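How does a robot know what to do next?

If somebody asks you to pass them a pencil, you don't have to think very hard. Your eyes find the pencil, your hand sets off towards it, and before you know it your fingers have closed around it. It feels like one single thing, doesn't it? A robot has to do the same job in little pieces, and each piece is looked after by its own bit of software. Software is the name for the instructions that run inside a computer, and today we are going to peek at three kinds of it.

Seeing

A camera gives the computer a picture, but to a computer a picture is only a very big grid of numbers. One number might mean "quite orange" and the next might mean "a bit less orange". The seeing software (grown-ups call it perception) hunts through all those numbers for edges and shapes and colours that belong together. That's how it can say, "I think there is a tray here, and something long and thin is lying in it." Notice that it says "I think"! Seeing software makes guesses, and some guesses are better than others. Shiny plastic is especially tricky, as the light bounces off it and hides what is underneath.

Planning

Now the robot needs a path. Imagine reaching for a biscuit on the far side of a table with a full glass of milk in the way. You would go over or round, and so should a robot arm. The planning software tries out lots of paths inside the computer, where nothing can get knocked over, and throws away the ones that end in a bump. If there are two arms it has to be extra careful, because each arm is an obstacle for the other one. It's a bit like two people cooking in a very small kitchen. 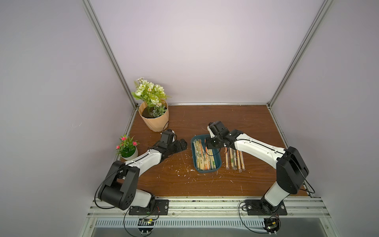 Two arms, one tray: the right gripper points down into the chopsticks while the left one stays to the side.

Moving

Last of all comes control. The path has been chosen, and the control software tells every motor how far to turn. In a program called Prelovard, which we use in our Purkasora workshops, it checks each joint 300 times every second and asks, "Are you where you should be?" If a joint is lagging behind, it gets a little more push.

Try it yourself: shut your eyes and ask a friend to guide your hand to a spoon using only words. You'll soon find out how many instructions it takes!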